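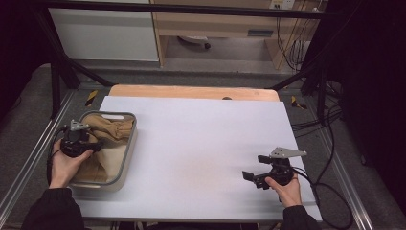
# Cloths, Bins and Baskets: Your Questions

**Do I have to fold my cloths before they go in the bin?**

You really don't! Plenty of us at Homgate drop them in bunched up, and for everyday cloths that's perfectly fine. If you enjoy folding, go ahead and fold, but please don't lose an evening over it.

**How do I start when the basket is a jumble?**

Take everything out first, put it on the table next to the basket, and have a good look at what you own. Yusri Osman likes to do this in the morning with his coffee, and I've come around to it myself.
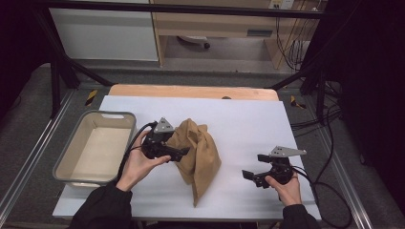
*Basket empty, tan cloth out on the table.*

**What kind of bin should I buy?**

Any bin you already have at home is worth trying before you go shopping. I look for a smooth rim, so nothing snags when you pull a cloth out in a hurry, and I'm fond of rounded corners like the one on this gray-rimmed bin, which are so much easier to wipe.

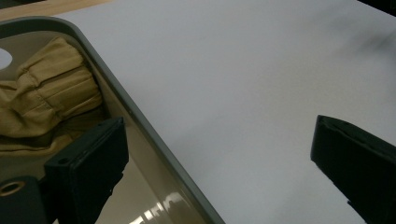

Washing day is the question Antigoni Gkikas gets asked more than any other, and her answer is to go by use and let the calendar be. Kitchen cloths get washed often, dusting cloths less so. When something has seams and creases, like the tan fabric in the bin, shake it out well and give it extra drying time before you put it away.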